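Rurkier
Drawer hardware / Runners / Side mount

Idley 270 Side-Mount Drawer Runner
Sold in pairs (one left, one right)

Product summary

The Idley 270 is a full-extension ball-bearing runner for small bedroom furniture: nightstands, narrow dressers, bedside cabinets and vanity units. Closed length is 270 mm. Rated load is 65 lb per pair, measured with the load spread evenly across the drawer bottom and the runners mounted vertically on the drawer sides.

The runner has three sections: a cabinet member, an intermediate member and a drawer member. All three are cold-rolled steel with a clear zinc finish. The drawer member separates from the rest by a lever at the front, so the drawer can be taken out without removing screws. The lever on the left runner is pressed down and the lever on the right runner is pressed up. Both have to be held at the same time.

Rurkier has supplied drawer hardware to furniture shops since 1988. The Idley 270 replaces the earlier Han runner, which had a friction stop in place of the current hold-in detent. The hole pattern on the cabinet member has not changed. The hole pattern on the drawer member has, and Han drawer members will not fit Idley cabinet members.

Suitable furniture

Any face-frame or frameless carcass with flat, parallel inner sides can take this runner. Inside depth must be at least 2 mm more than the closed length of the runner, measured from the back of the front edge to the inner face of the back panel. Where the back panel is bowed, measure at the height of each runner and use the smaller reading.

Inset drawer fronts need the cabinet member set back by the thickness of the front. Overlay fronts do not. On face-frame carcasses the sides must be packed out flush with the inside edge of the frame. Solid packing strips are preferred over stacked washers, which let the cabinet member twist when the drawer is fully open.

A tall, narrow unit fitted with full-extension runners must be fixed to the wall. With the older three-quarter-extension types, part of the drawer weight stayed inside the carcass. That is no longer the case here, and two loaded drawers opened together can bring a light unit forward. Wall fixings are not included. 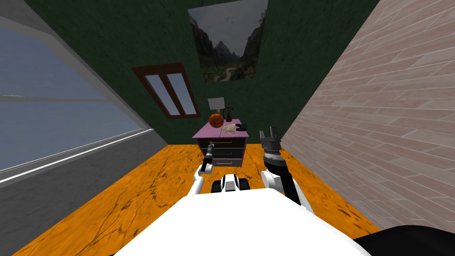 Specifications

Type: side mount, ball bearing, full extension
Closed length: 270 mm
Rated load: 65 lb per pair
Finish: clear zinc
Disconnect: front lever
Closed position: hold-in detent, no soft close
Mounting: screws, pan head, supplied
Handing: left and right, stamped L and R at the front of the drawer member
Use: indoor, dry rooms

The rated load includes the weight of the drawer box. It does not apply to flat mounting under a drawer or shelf. For flat mounting, see the Vadiretti bottom-mount series.

In the box

One left runner
One right runner
One bag of pan-head screws
One paper drilling template, printed both sides

Fitting

Read all the steps before drilling. The drawer box must be square and its sides must be parallel. A box that is wider at the back than at the front will bind in the last part of its travel, and no adjustment in the runner will correct it.

1. Separate the drawer member from each runner. Keep the left and right parts together.
2. Mark a level line on each inner side of the carcass at the height given on the template. Work from the carcass bottom, not from the top.
3. Place the cabinet member on the line with its front end at the setback for your type of front. Fix it through the vertical slots first, front and back. Leave the round holes empty.
4. Mark the center line on the drawer sides and fix the drawer members through the horizontal slots.
5. Pull the ball cage on each cabinet member fully forward. Offer up the drawer with both members started together and push it in with even pressure. It will feel stiff on the first stroke while the cages find their position.
6. Open and close the drawer over its full travel. Loosen the slot screws and adjust height or depth as needed.
7. When the gaps are even, drive one screw through a round hole in each member to lock the setting.

If the drawer stops short on the first stroke, do not force it. Take it out, pull both cages forward again and repeat step 5. Most bent cages returned to us were bent at this point.

For a stack of drawers, fit the lowest pair first and cut a spacer board to set the height of each pair above it. The spacer gives better results than measuring each line from the bottom – small marking errors add up over three or four drawers and show as uneven gaps between the fronts.

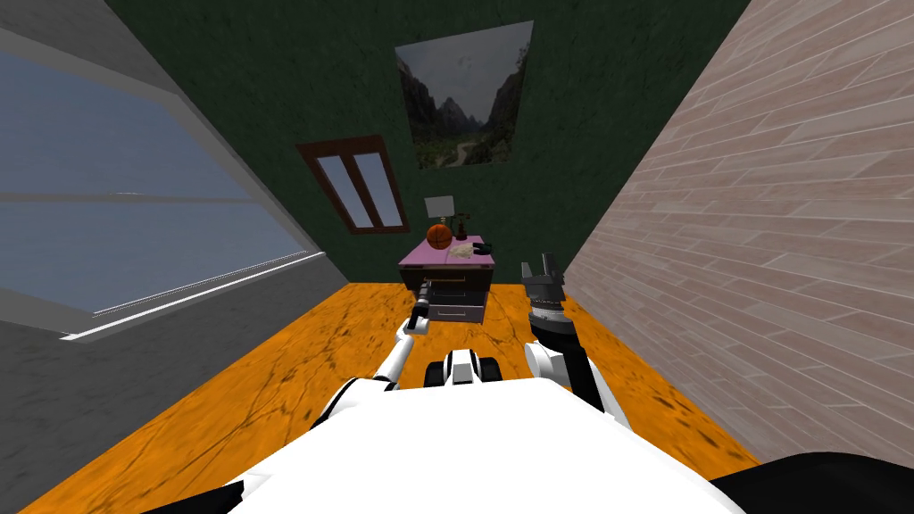 Small dresser at the end of a narrow room with a wood-grain floor.

Clearance in front of the unit

Full-extension runners bring the back of the drawer out to the front edge of the carcass. Allow the full closed length of the runner plus the thickness of the front and any handle, then add standing room. In narrow rooms check the swing of the door as well. If the drawer will meet a bed frame or a radiator before it reaches full travel, fit a stop block inside the carcass.

On uneven floors, level the carcass before adjusting the runners. A unit that leans forward will let a lightly loaded drawer creep open past the detent. Plastic wedges under the front feet are enough in most cases.

Care

Wipe the runners with a dry cloth once a year. The bearings are greased at the factory and do not need oil. Spray lubricants wash out the grease and collect dust. If a runner has been exposed to sanding dust, clean it with a soft brush while fully extended.

Spare parts

Screw bags and templates can be ordered separately. Members are not sold singly – a worn or bent runner must be replaced as a pair.

Technical questions: Obinna Uzor, hardware desk, Rurkier
Page revised Thursday, April 21, 2022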